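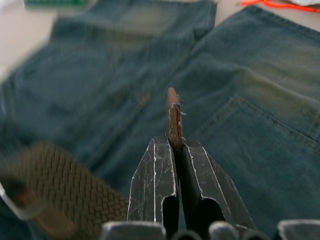
Postdoctoral Position in Globular Cluster Kinematics

The Altbridge Institute for Astronomy invites applications for one postdoctoral researcher in the stellar dynamics group led by Gøran Aasen. The post is full time and fixed term, with a start date in March.

Project
The Tiltcombe survey has measured radial velocities for 943 red giants in 13 globular clusters of the outer Milky Way halo. The person hired will fit dynamical models to these data, test for central dark mass, and compare the results with N-body runs of the same clusters — the runs are already complete and archived.

Duties
Reduce the remaining fiber spectra from the Clullville telescope.
Maintain the group's Jeans modeling code (Python and C).
Help supervise one graduate student.

Requirements
PhD in astronomy or physics by the start date.
Published work in stellar dynamics, spectroscopy, or a related area.
Experience with Bayesian fitting methods. Observing experience is useful but not required.

Funding
Salary follows the institute scale. The Isaksson fund adds a travel allowance of $1,000 per trip for up to 7 trips.

How to apply
Send a CV, publication list, and two-page research statement as one PDF to the personnel office. Two reference letters should arrive separately. Applications close Friday at 5 p.m. Central time. Technical questions go to Alvar Bråten, survey data manager.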